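Pronik Toy Library
Operations meeting, July
Minutes

Meeting opened at 7 p.m. in the Dirnero Street reading room. Minutes of the previous meeting were accepted with one correction: under shelving, "upper bay" should read "lower bay."

1. Catalog status

The catalog holds 859 entries. Of these, 229 still carry the old color codes and have no category number. The remainder were converted in the spring. Most of the unconverted entries are puzzles, board games and outdoor equipment.

The old color codes cannot be searched in Grondix and have to be looked up on the paper key at the desk. Two copies of the paper key exist and they do not agree on the meaning of orange. The desk copy is to be treated as correct until conversion is finished.

It was agreed that puzzles will be converted first. Outdoor equipment will wait until the end of the summer lending period, when most of it is back on the shelf.

2. Split sets

The current rule is that a set is loaned complete or not at all. The rule works for construction sets and train track. It works poorly for pretend play, where borrowers often want one item and return the rest of the box untouched.

Two options were put forward. Under the first, each pretend-play box is broken up and every piece is given its own entry. Under the second, the box keeps a single entry and a parts sheet is kept in the lid, with pieces signed out against the sheet.

The first option would add a large number of small entries and would require a label on each piece. Labels do not hold on fabric and come off smooth plastic after a few washes. The second option needs no change in Grondix but depends on the sheet being filled in at the desk at busy times.

The second option was adopted for a trial period covering the kitchen and store categories. Doctor kits and dress-up remain on the complete-set rule. Parts sheets will list pieces by plain name, with color where two pieces would otherwise read the same.
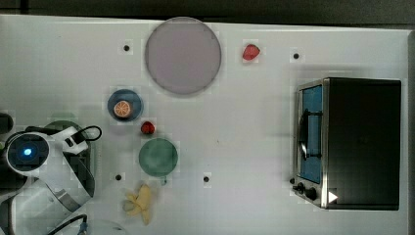 Plates, fruit and toaster oven.

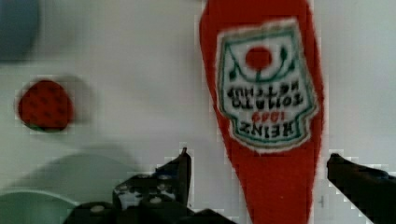
Plush ketchup bottle with shield-shaped label.
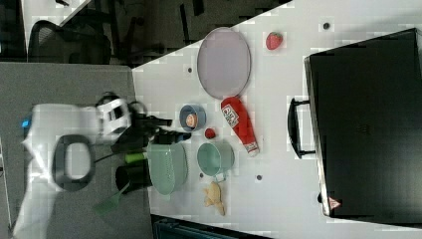
Plain names were discussed further. Existing sheets use "dish," "plate" and "saucer" for the same piece, depending on who wrote the sheet. "Plate" will be used for anything flat and round, "tray" for anything flat and oval, and "bowl" for anything with sides. Fruit and vegetables are entered singly and never as "assorted."

Fabric pieces will be marked F on the parts sheet so that they can be separated at return. See item 3.

3. Cleaning on return

Hard plastic is wiped at the desk and shelved the same day. Fabric goes into the gray bin and is washed in mesh bags. Wood is wiped with a damp cloth and is not to be soaked. These instructions are unchanged.

It was reported that fabric pieces are being found in the hard plastic bin. The cause is the return form, which has a single tick box for the whole set. The form will be changed to carry a separate line for fabric. Existing forms are to be used up first, with the extra line added by hand.

Battery items: batteries are to be removed before cleaning and stored in the drawer below the desk. Corroded contacts were found on one keyboard and one talking globe. Both have been withdrawn.

4. Overdue loans

There are 5 loans overdue by more than one full lending period. All have had a reminder by email. A second reminder will go by letter. No fine is charged on pretend-play or baby items under the present rules, and no change was proposed.

A question was raised on whether a partial return stops the overdue period. It does not. The wording on the membership card will be revised to say so.

5. Shelving

The quotation from Patrício Joinery for the lower bay was considered. It covers fixed shelves with a raised front lip. The alternative, adjustable metal shelving, is cheaper but leaves a gap at the back through which small boxes have already fallen in the upper bay.

The Patrício quotation was accepted, subject to confirmation that the shelf depth will take the large box size with the lid on. Existing shelves remain in place until delivery. The lower bay will be cleared to the back table the evening before fitting, and puzzles will not be available for loan on the day of the work.

6. Grondix update

The software update has been postponed to the close of the summer period. The catalog is to be exported before the update and the export checked against the entry count. Category numbers ending in zero were dropped in the last export and had to be retyped. The import settings have been noted inside the cover of the desk book.

7. Other business

The stroller space by the entrance is to be kept clear of returned outdoor equipment. Large returns go to the side door.

A donation of jigsaw puzzles was accepted on the condition that incomplete ones may be disposed of.

Actions

Revise return form, fabric line added.
Prepare parts sheets for kitchen and store boxes.
Confirm shelf depth with Patrício Joinery.
Send overdue letters.
Reword membership card on partial returns.
Remove second paper key from the back office.

Meeting closed at 8:40 p.m. The next meeting will be held in the same room after the summer lending period.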